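Papadopoulos Collection of Household Packaging
Stovildale

Gallery: Food and Drink Packaging of the Present Day

Posted 29 Aug 2019

The Papadopoulos Collection preserves the boxes, bottles, jars and wrappers of ordinary household shopping. Most of its holdings date from before 1980 and are kept in closed storage. The contemporary section is newer. It was opened to record the packaging now on sale in neighborhood stores, while it can still be bought at shelf price and examined in the form in which a customer takes it home.

The section holds 154 items at present. Of these, 29 are drink containers of various kinds, and 18 are boxes for cookies and crackers. The remainder are jars, bags, cans, trays and labels removed from packages too large to store. Items are added twice a year, in spring and in December. Offers of material from the public are welcome throughout the year and should be made in writing before anything is mailed.

This page accompanies the table display in the Plaven Room. The notes are arranged by type of package.

Jars

The small clear jar with a wrapped paper label remains one of the most familiar forms on the pantry shelf. Its contents serve as part of its advertising. A shopper reads the color of a spread before reading the name of it, and makers choose light lids and pale labels that leave the color of the food to do its work.

Plastic has replaced glass in much of this category. The collection retains both materials wherever both can be found, and asks donors not to remove labels. A jar without its label loses most of its value for study, as the ingredient list, net weight and place of packing are usually printed nowhere else.

Bottles

Drink bottles show the greatest change in the shortest time. Necks have become shorter, caps have become thinner, and the ribbing at the base and sides has taken over the work once done by a heavier wall. Water bottles and soda bottles should be compared side by side. The soda bottle must hold pressure, and its base is shaped accordingly, whereas a still water bottle may be made light enough to crease in the hand.

Color is used sparingly and carries a great deal of meaning. Red caps and red labels have been associated with cola for generations of shoppers. Green and blue labels are more usual on water. The collection records the cap with the bottle as a single item and does not accept one without the other.

Pouches

The flexible drink pouch is the youngest form in the display and the most difficult to keep. The film wrinkles and holds the wrinkles, and a printed design that was clear on the day of purchase may be hard to read a season later. Seventeen pouches were offered to the collection last year, of which six were suitable for storage. Pouches with a fitted spout are given priority, as they mark the point at which the pouch became a package that could be closed again.

Boxes

The cookie box is a picture first and a container second. The food is generally shown much larger than life. A strong division of color across the front is a common device and allows a box to be recognized from the far end of an aisle.

Opened boxes are accepted. Wear at a corner or along a flap shows how a household gets into a package, whatever the printed instructions may say, and the collection does not repair it. Reproductions and flattened advertising samples are recorded separately.

The Table Display

Black velvet is used under all packages shown in the Plaven Room. Clear plastic is difficult to see against a pale surface, and the dark cloth gives an edge to bottles and pouches alike. The cloth is brushed each morning. Packages may be shown standing, lying down or at an angle, with no attempt to reproduce the straight rows of a store shelf.

The folding divider behind the table has a woven pattern in pale beige and reddish brown. It came to Stovildale with the furnishings of the former reading room at Dukonville and is not itself part of the packaging collection.

Packages on the black cloth, Plaven Room: jar, water bottle, drink pouch, cookie box in blue and pink, and soda bottle with red cap. 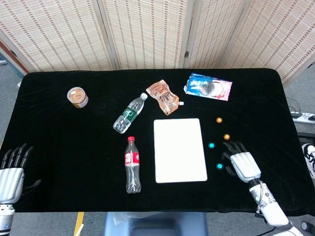
A comment left by a reader of this page asks whether the collection might also keep the printed shelf tags that stand in front of such goods. I have bought the same cookies for years, the comment continues, and I could not tell you what they cost when I started. A box never says. The reader adds that a store receipt kept with each package would answer the question just as well.

The suggestion has been noted. Receipts are already retained for purchases made by the collection itself and may be consulted on request. They have not been collected from donors to date, and donors are now invited to enclose them, with any personal details removed.

Visiting and Use

The Plaven Room is open to the public during regular building hours. Admission is free. Groups of more than 18 are asked to write in advance so that a second period can be arranged.

Visitors may sketch and take notes at the table. Food and drink may not be brought into the room. Packages from storage can be requested for study by giving the item number shown in the printed list, which is available at the front desk and by mail.

Requests to reproduce pictures from this page should be sent to the collection office in Stovildale, stating the title of the publication and the size at which the picture will appear.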